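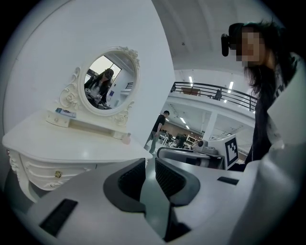 A white vanity table with carved roses around its oval mirror.

Keep the Old Furniture a Little Longer
By Ekrem Gündoğdu

When my aunt moved out of her house in Dağdelen, the family had one weekend to empty four rooms. The clothes went quickly. The kitchen went in boxes to my cousins. Then we came to the furniture, and everybody became silent, because no person wanted it and no person wanted to say so.

I have lived in Drulstead for many years now and I see the same thing every May, when the students leave and the older people move to smaller homes. Along the street there are dressers, writing desks, chairs with good legs and bad seats. By the evening the city truck takes them. I once stopped to ask the price of a new dresser in a shop near my office. It was 700 dollars, and its back was thin like the cover of a notebook. On my own street that morning a heavier one was waiting for the truck.

I do not want to blame people. A big piece is difficult to carry up the stairs, and a modern apartment has closets in the wall. Fashion is also a real thing. My daughter finds carved flowers too sweet, and she has the right to think so. But I believe that we decide too fast. We look at an old table for ten minutes, on a tiring day, and we judge it for always.

My neighbor Siwan Yorath repairs furniture in her garage. For 20 dollars she glued my kitchen chair, and I have sat on it every morning after that. She told me that most of what people bring to her needs glue, one screw or a new handle. The expensive work is the paint. For a full dresser with many curves she may ask 500, and then the customer often goes home to think, and does not come back. I understand this customer. I was him, two years ago, with a bookcase.

What I would like is a simple thing from our city. Give us a room, dry and with a wide door, where a piece can wait for two months before the truck comes. The town of Orora has such a room in its old bus garage. A family can leave a desk there and another family can take it, and a person who regrets can come back for his own.

From my aunt's house I took the sewing table. It does not match anything I own, and one drawer must be opened with two hands. My wife keeps the bills in it.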